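Rirbridge Cloth Diary

README for release 2
Last changed: 2022-01-03

A table of what happened to 300 household cloths in everyday use: tea towels, dishcloths, hand towels, napkins and dusters. Each cloth was given a number, measured, put into normal use in a home in or near Rirbridge, and followed until it was thrown out, lost, cut up for rags or still going when the diary closed. The records were kept on paper by 80 households and typed up afterwards.

The main use so far has been in teaching. The tables are small enough to open in any spreadsheet, and there is enough mess in them to make a decent lesson in cleaning data. People have also used them to look at shrinkage and at how long cheap cloths last next to dear ones. The second of these needs care, see Known problems.

What is in the folder

cloths.csv
One row per cloth.

washes.csv
One row per wash of a cloth. A load with four cloths in it makes four rows.

measures.csv
One row each time a cloth was measured, including the first measurement before use.

homes.csv
One row per household, with water hardness band, type of machine and how the washing is usually dried. No names, no addresses, no postcodes.

notes.txt
Free text copied from the diary margins, with the cloth number at the start of each line.

codes.txt
What the short codes mean. Please read this before the tables, particularly the codes for drying.
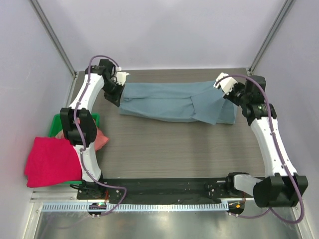
Columns in cloths.csv

cloth_id
A whole number. Numbers were written in laundry pen on one corner. Where the pen washed out and the number was guessed, id_sure is set to 0.

kind
tea, dish, hand, napkin or duster. The household chose the kind. Several cloths sold as napkins are down as tea towels, which is how they were used, and we have left them.

fibre
As given on the label: cotton, linen, mix, micro or unknown. We did no testing of our own. A cloth with no label is unknown even where it is plainly cotton to anyone who picks it up.

weave
plain, twill, waffle, terry, knit or other.

colour
One everyday word. Patterned cloths have the word for the ground colour, and patterned is set to 1.

price_band
1 is the cheapest and 4 the dearest. The bands were fixed at the start and were not adjusted for later price rises. Gifts and hand-me-downs have no band.

start_state
new, used or old. Old means the household had owned it for more than a year before the diary began.

end_state
bin, rag, lost, given or going. Going means the cloth was still in use on the last day.

Columns in washes.csv

wash_id, cloth_id and home_id do what you would expect. The join to cloths.csv should be clean. The join to homes.csv has a few gaps where a cloth was washed away from home, on a holiday or at a relative's. Those rows have home_id 0.

temp_c
The number on the dial, in degrees Celsius. It is not a measured temperature. A blank means the household used a named programme and did not know the setting. Hand washes are 0, which has caught people out when taking an average. Leave them out first.

load
full, half or small, by eye.

powder
powder, liquid, tablet, soap, none. Brands were asked for in the first version of the form but answers were so patchy that we dropped them.

softener
1 or 0.

dry
The codes are L for line outdoors, R for rack indoors, T for tumble, H for over a heater and X for anything else. In the first release L and R were swapped for one batch of households. This was put right in release 2. If you have results from release 1 that turn on drying method, please run them again.

iron
1 or 0. Nearly always 0.

How the cloths were measured

Households were asked to measure at the start, after every eighth wash, and at the end. The instructions on the card read:

Let the cloth dry fully and leave it overnight before measuring.
Lay it on a table, and smooth it from the middle outwards with the flat of your hand.
Do not pull it. Do not iron it first.
Measure both long sides and both short sides with the paper tape supplied.
Write down all four, in millimetres.

The line about pulling was added after the trial run. A soft cotton cloth held taut between two hands can give a good bit more than it will lying flat, and some of the trial figures had cloths growing steadily over the summer.
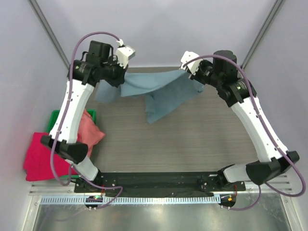 Even with the new wording, some people pulled. You can usually tell by comparing the two long sides: a cloth that has been laid flat tends to give two figures that are close together, while a pulled one is often uneven. The column side_gap in measures.csv holds the difference so that you can set your own cut-off. We suggest 8 mm for tea towels and have not looked closely at what would suit the other kinds.

The paper tapes came from Pridimik. They were checked against a steel rule when they arrived and were fine, but paper tapes do not stay fine in a kitchen. Households could ask for a new one at any time. The column tape_no tells you which tape was in use if you want to look for drift. Rows marked tape_no 99 were measured with the household's own tape.

Rounding is uneven. The form asked for millimetres and many people gave the nearest five or ten. One household worked in inches for the whole of June and these have been converted, which explains the odd-looking values in that stretch.

Wear scores

The wear column in measures.csv runs from 0 to 5.

0 as bought
1 slightly faded or a little rough
2 pulled threads or pilling
3 thin in places when held to a window
4 a hole or a hem coming undone
5 no further use for its first purpose

A wear score can go down as well as up. Some hems were mended, and some households simply took a kinder view on a different day. We have not smoothed these out. If you want a score that only rises, take the running maximum for each cloth, and leave out cloths with mended set to 1.

Stains were meant to be kept separate from wear, and have their own yes or no column. In practice a badly stained cloth tended to get a higher wear score than a clean one in the same state. There is no good way to correct for this from the table alone. 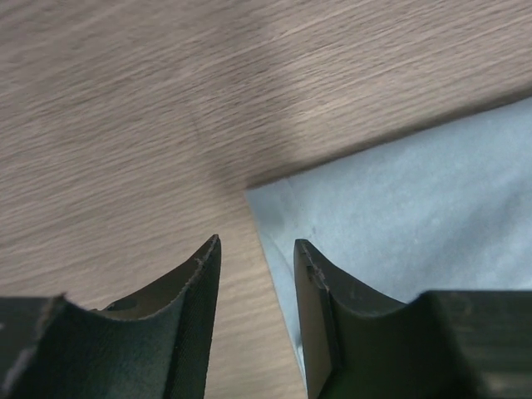 Known problems

The price bands and the kinds are tangled together. Most of the dear cloths are linen tea towels and most of the cheap ones are dishcloths, which lead a harder life. Compare within a kind or not at all.

Good cloths were looked after. Several notes say that a cloth was kept for glasses, or put away for visitors. Number of washes is a better measure of age than number of days.

Lost cloths are not a random set. Small ones go missing more, and dishcloths most of all. Treating lost as the same as binned will make dishcloths look worse than they are.

Few washes at 60 were recorded outside the dishcloths and hand towels, so there is little to say about hot washing and linen.

Water hardness was taken from the household's own idea of it, in three bands. Two homes in the same street sometimes disagree.

Hand washes are under-reported. People remember a machine load and forget a rinse in the sink.

Blank cells mean not recorded. They never mean zero. A handful of cells hold a question mark, where the handwriting could not be read.

What was changed between the paper and the tables

Spelling in the codes was made uniform. Spelling in notes.txt was left alone, apart from the removal of names and anything that pointed to a particular house. Measurements that were impossible for the cloth, such as a short side longer than the room, were blanked and listed in the last section of codes.txt. Nothing was filled in by guesswork except cloth numbers, as described above.

Typing was done twice for measures.csv and once for everything else.

Loading the files

All the CSV files are UTF-8 with commas and a header row. Dates are year, month, day. Some spreadsheet programs will turn cloth_id into a date or strip the leading zeros from batch, so import both as text.

The Ultton course files, which use a cut-down copy of these tables, rename kind to type and drop the notes. If your columns do not match this README you probably have that copy. The script called Jin that goes with the course will run on the full tables once the column is renamed.

Use and credit

Free to use, copy and change for any purpose. Please give the name Rirbridge Cloth Diary and the release number. Please do not try to work out which households took part.

Corrections are welcome. Send the file name, the row's id and what you think it should say. The paper diaries have been kept, so most queries about a single figure can be settled by looking it up.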